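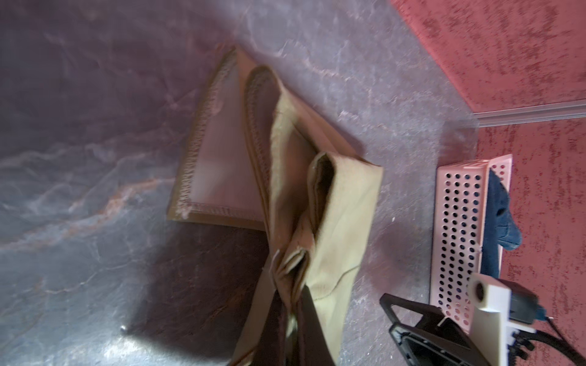 Folding anything made of canvas is a lie we tell the closet, in the opinion of Inmaculada Bravo, and the closet has never once believed it. She made the remark at the first reading of the new Puvero folding guide, and the guide was rewritten in her favor. Canvas now has a chapter to itself. It is the longest one in the book.

FOR IMMEDIATE RELEASE

Lurora Publishes a Folding Guide for People Who Own the Wrong Clothes

Third edition of Puvero takes on jeans, twisted bags, floral cotton and the bottom of the basket

DAMBRIDGE, Apr 6, 2018 - Lurora, the household advice publisher, today released the third edition of Puvero, its guide to folding and putting away ordinary laundry. The first two editions dealt mainly with T-shirts, bath towels and the fitted sheet. Readers were grateful for the first two and wrote long letters about the third.

The new edition leaves the fitted sheet alone. It turns to the things left on the table after the easy folding is done: the khaki bag with its strap wound through its own opening, the piece of light cotton that won't lie in any shape with corners, the jeans that have to go somewhere. Lurora asked 2,946 subscribers last July what they do with these items. The most common answer was "put them on the chair." The second most common was "put them back in the basket," and a fair number of people admitted to washing them again to buy time.

"We had been writing for a household that owned twelve matching white towels," said Precious Cele, editor of Puvero. "I don't know that household. I have never met those towels. My own basket has one thing in it that I'm fairly sure is a curtain."

A short book about a pile

Puvero is arranged in the order that a pile is usually met, from the top down. The soft and willing pieces come first. Denim is in the middle. Canvas is near the end, by which time the reader is expected to have made some coffee.

Each chapter starts with the piece in the condition it normally arrives in, namely crumpled. Earlier editions began with the garment already smooth and face down, arms out, as if it had been arrested. Letters to the publisher suggested that getting to that point was the whole problem.

The chapter on bags runs through the usual troubles. Straps hide. Linings come out when they were not asked. A bag that has been twisted in the wash will want to stay twisted, and pulling on both ends makes a rope. Puvero tells the reader to find the opening first, put a hand inside, push out the bottom corners, and only then think about where the strap should go. Loose threads get snipped. They are not to be pulled, whatever the hour and however tempting the thread.

There is also a page on raw and overlocked edges, aimed at readers who sew a little and keep panels and offcuts in with the regular laundry. A panel with finished edges can be laid flat and stacked as it is. Folding it puts a line down the middle that will still be there when somebody finally makes it into a cushion, an event the guide places well in the future.

On the matter of flowered cloth

Printed cotton gave the editors more trouble than they had planned for. A plain cloth shows where its middle is if you look at it long enough. A cloth covered in small roses does not, and it will let you fold it on the slant three times before you notice that you have made a hat.

The advice in Puvero is to ignore the print altogether. Take two neighboring corners, lift, and let the rest hang. If it hangs crooked, those were not neighboring corners. Put it down and try again. Cele says this step was tested more than any other in the book, and that the testers were split between those who found it obvious and those who asked for it to be printed larger.

The guide allows a triangle as a resting stage. It does not allow it as a finish.

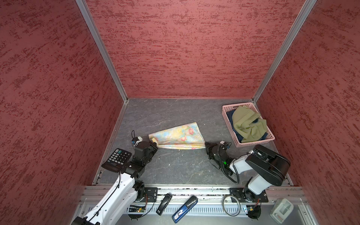 The six steps

The middle of the book is taken up by a single method, which Lurora has cut down to six steps from a much longer list. It works for most flat cloth and, with a little swearing, for pants.

1. Clear the surface as far as you are willing to. Mail, keys and calculators can go to one side. They will be fine there.

2. Pull out one piece. If two come out together, they are to be treated as strangers and separated.

3. Find two corners that belong to the same edge. For pants, use the waistband.

4. Lay it down and smooth it from the middle outward with a flat hand. Ironing is covered in an appendix, for those who want it. Requests for the appendix have been few.

5. Fold in half, and in half again if there is enough left to fold. Stop when the piece is a size that fits your shelf. The shelf gets the final vote.

6. Put it on the pile and let go of it. A pile that is adjusted after every piece never gets any taller.

The longer list, as printed in the second edition, included a step in which the reader was asked to "thank the surface." It has been dropped after correspondence.

Jeans, at some length

Denim has its own chapter, and its own tone. Cele describes jeans as the one garment in the basket that folds exactly the way it wants to and then takes the credit. One leg goes over the other, the seat gets tucked so the point does not stick out, and the whole thing is brought up in halves or thirds toward the waistband. The seams are thick and will make the stack lean. Turning every second pair the other way around evens it out.

Readers of earlier editions wanted to know whether jeans should be folded with the front showing or the back. Lurora put the question to its reader panel, and 621 people replied, many at a length that suggested the question had been waiting for them. The panel came down on the side of the back pocket. Bravo voted the other way and asked that it be noted in this release.

It is noted.

On worn spots, Puvero suggests moving the fold a little each time so that the same line does not fade first. On the question of how many wears come between washes, the guide says nothing at all. The editors would like to stay friends.

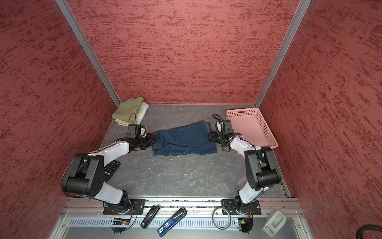 Dark blue jeans at center; folded cloths, olive green on top, at back left; pink basket at back right.

Where the pile goes

Puvero asks for a home for the folded things and a separate home for everything else. A back corner of the table will do for the pile. The basket stays at the other end, within reach, and nothing that has been folded goes back into it. The rule sounds harsh on paper. Cele calls it the only one in the book she would put in capital letters, and was talked out of doing so by the printer.

Color order is left to the reader. The second edition had recommended light to dark, and the office received photographs. In the new one, an olive cloth can sit on a flowered one all day long and no correction will be issued.

The last chapter is called "The Drawer" and runs to a page and a half. It begins by asking the reader to open the drawer. The publisher understands that this is where many people will choose to stop.

Early readers

An advance printing of 3,437 copies went out to subscribers ahead of today's release. Comments so far have been warm, with some notes. One reader in Modise wrote that she had folded everything in the house, including two things that were being worn. Another asked if the canvas chapter could be bought by itself and mailed to her brother. A third sent back her copy folded in half, with no letter, and the office is still talking about what she meant.

"I was told the book would change my mornings," Bravo said. "It has not touched my mornings. My Sunday nights are a bit shorter, and I found a pillowcase I'd been blaming on my sister."

Availability

The third edition of Puvero is available now from the Lurora shop in Dambridge and by mail order. Subscribers who bought the second edition may trade it in at the counter. Old copies do not need to be in good shape, and copies with the surface-thanking step crossed out in pen are especially welcome.

A folding evening will be held at the Modise branch later in the spring. Guests should bring one item they have given up on. Fitted sheets will be turned away at the door, politely.

About Lurora

Lurora publishes short, practical guides on the parts of housekeeping that come around again every week. Its other titles deal with pantry shelves, junk drawers, and the cord box. The cord box guide is in its first edition and is expected to stay there while the editors recover.

Press contact
Precious Cele, Editor, Puvero
Lurora, Dambridge

Review copies on request. They ship flat.

###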